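Section 3: Setting up the Prullis indoor throwing net

With the base rails locked, you're past the slow part! Now the net goes up, and you'll have a shot put station you can use all winter.

1. Lay the net flat with the blue hem at the top. Shake out any twists.
2. Thread the top cable through every hem ring, left to right.

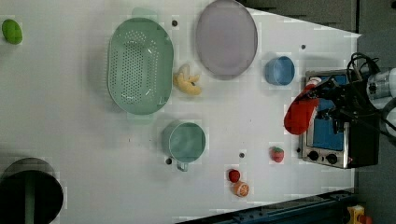 3. Clip each cable end to its upright and take up the slack by hand. Leave the ratchets alone for now.
4. Raise both uprights together, one person to a side, until the pins click.

Note: Two people are needed for step 4. A third is very welcome the first time.

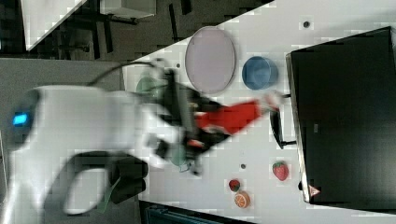 Arm in motion over the tabletop.

5. Tighten each ratchet 3 clicks, swapping sides as you go. The net should hang with a good belly in it. A drum-tight net throws the shot right back at you.
6. Hook the bottom hem to the rear rail and set the Moncombe mat underneath.

CAUTION: Indoor shots only. Iron shots will cut the mesh and wreck the floor.

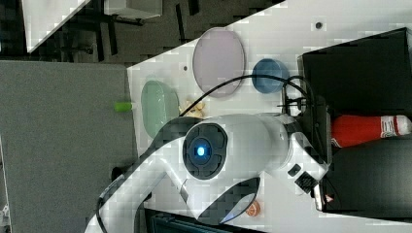 White robotic arm over a tabletop.

7. Mark a clear zone of 15 feet on all open sides. Tape works great on a gym floor.
8. Make 2 easy standing throws from the circle and check the pins again. If one has crept out, go back to step 4.

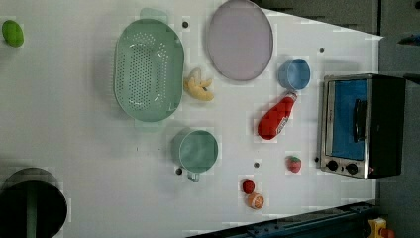 Toy food, dishes and a toaster oven on a white tabletop.

9. Now add your full glide or spin. Have fun with it, the sound of a clean hit is fantastic!

Note: Loosen the ratchets at the end of every session. For summer storage, see Section 4. Guide last revised June 3, 2024.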